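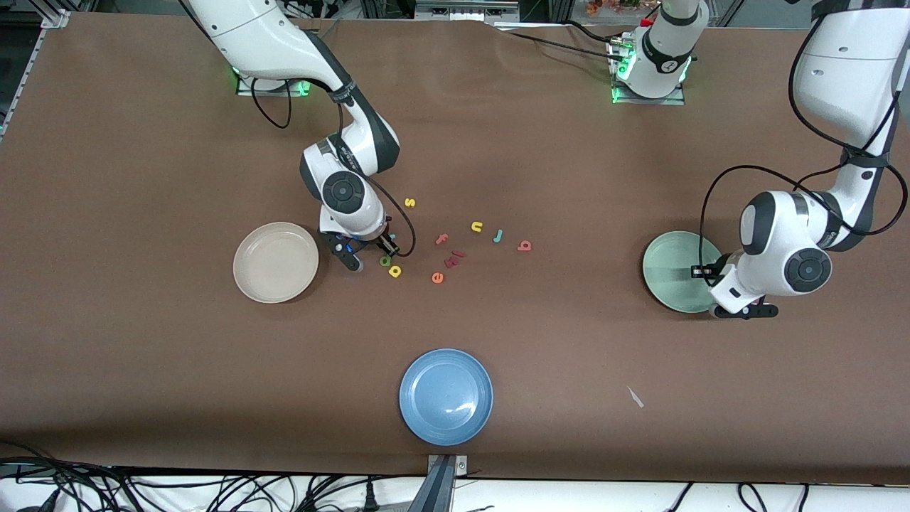 *Letter pieces on the large table, Lakstead.*

# Koltelden Reading and Spelling Project: second progress report to the Gwynne Fund

Date of report: 07/06/2023

## Where we are

The project offers free help with reading, spelling and form-filling to adults in Koltelden, Lakstead and the villages on the Lurkutville road. This report covers the period since our first one. It follows the headings in your grant letter, with a section at the end on what we would like to change.

115 adults have now signed up. That is more than we planned for at this stage, and most of the growth has been in Lakstead. Koltelden is steady. Lurkutville is behind, for reasons given below.

We have run 284 sessions, counting both group classes and one-to-one appointments. A group class lasts an hour and a half with a break. One-to-one appointments are shorter and are mostly used by people who don't want to read aloud in front of others, or who come with a single problem such as a tenancy letter or a driving theory book.

## Group classes

Koltelden runs a beginners' class and an improvers' class. The beginners' class works from short printed texts, mainly bus notices, recipes, packet instructions and letters from school. We stopped using the published course books after the first few weeks. Learners found the stories in them childish and several said so. The printed texts take longer to prepare, but people bring in their own now and that has cut the work down.

Lakstead has one mixed class. This was meant to be split by level once numbers allowed it, and numbers would have allowed it some time ago, but the second room is only free in the mornings and most of this group work mornings. For now the tutor sets two tasks and moves between tables. It is workable when attendance is average and hard going when everyone turns up.

Spelling takes up more of the Lakstead class than we expected. Learners asked for it. Building words by hand suits people who dislike writing, because a wrong letter can be swapped without any crossing out. The words come from the learners' own jobs: "delivery", "allergy", "Wednesbury Road" for one person who has to write it on a form every shift. Double letters and silent letters cause the most trouble, and we now spend the first ten minutes of each class on those.

Lurkutville started late. The hall we had agreed to use was closed for work on the heating, and the room offered in its place was upstairs with no lift. Two people who had signed up could not use it. We moved to the back room of the chapel, but by then a number of those on the list had lost interest or taken on other things. The class now meets regularly and is small. We have put new notices in the surgery and the farm shop and asked the school to send one home with pupils.

## One-to-one appointments

Demand for these is higher than supply in all three places. The usual wait is under a fortnight in Koltelden and longer in Lakstead. Most people book once or twice. A smaller group come back month after month, and some of them have moved into a class after starting this way, which was one of the aims in our application.

The commonest requests are:

- help with a benefits or housing form
- reading a letter from a hospital or the council
- writing a short work application
- reading to a child or grandchild

The last of these has grown a lot. We keep a shelf of picture books at Koltelden for it and would like the same at Lakstead.

## Attendance and drop-out

Attendance is better in the evening classes than in the afternoon ones, which we did not expect. Shift changes are the main reason given for missed classes, followed by childcare. People who miss three in a row get a phone call, not a letter. We did send letters at the start and it was pointed out to us, fairly, that this made little sense.

Learners who leave are asked why if we can reach them. Some had got what they came for. Others found the class too slow, and this was mostly at Lakstead, where the mix of levels is widest. We treat that as a fault in how we run the class and come back to it below.

## Measuring progress

Your grant letter asks for evidence of progress at six-monthly points. We use a short reading task and a talk with the tutor, written up on one side of paper. The reading task is the same length each time with a different text. Most learners who have done it twice read the second text with fewer stops. We are wary of making much of this, as people are also less nervous the second time.

The talk with the tutor tells us more. Learners set a goal at the start and are asked about it again. Goals reached so far include reading a full newspaper article, filling in an accident form at work and writing a birthday card without help. Goals not reached are recorded too, and in most cases carried over.

## Spending

Spending is within budget overall. Room hire is over, because of the change of venue at Lurkutville. Printing is under, now that learners supply many of their own texts. Travel is as planned.

The line for books and classroom materials has £400 left in it. We had set it aside for course books that we no longer want, and ask your permission to spend it on picture books and a second set of spelling materials for Koltelden. No extra money is needed for this.

## Changes we would like to make

1. Split the Lakstead class. A community room near the station is free in the evenings at a fair rent. The saving on printing would cover most of the cost up to the end of the grant year.
2. Add one evening a week of one-to-one appointments at Lakstead, taken from the afternoon hours at Koltelden that are not being filled.
3. Keep Lurkutville going as a small class until the autumn and then decide. If numbers have not picked up by then, we would offer appointments there and help with the bus fare to Koltelden.

Classes at all three sites close for most of August. Appointments will carry on at Koltelden only. We would be glad of an answer on the first two points before the break - the station room has to be booked ahead, and tutors need notice of any change to their hours.

The attendance sheets and the spending table are attached separately.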